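Learning to Pick Up the Washing-up
Saturday, January 12, 2019

A shiny white basin is a poor place for a depth sensor. Light scatters off the glaze, shadows pass for edges, and a stain can be read as a solid object. The Haton project, run by the robotics firm Vonico at its Urirbridge workshop, has dropped depth sensing for the last stage of a grasp and relies on a small colour camera at the wrist.

The method is plain. An operator guides the arm through each task by hand, and a network learns to map wrist images to small movements of the gripper. Training used 692 guided runs, recorded in October. Because the fingertips stay in view, the network can judge their distance from the target without a separate calibration step.
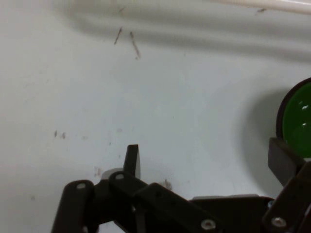 Stains, shadows and rims

Brown marks and faint smudges on a white surface caused most of the early errors. The first version closed on them in 40 test runs. Segers, the team's labelling tool, was then used to tag such marks as background — a dull job, but it removed most of the false grasps.

Items near the edge of the view remain difficult. With only part of a rim visible, the network must guess the width of the object, and it tends to guess low. The present version completes 56 per cent of these grasps. A model with 2 wrist cameras is now being trained on the same tasks.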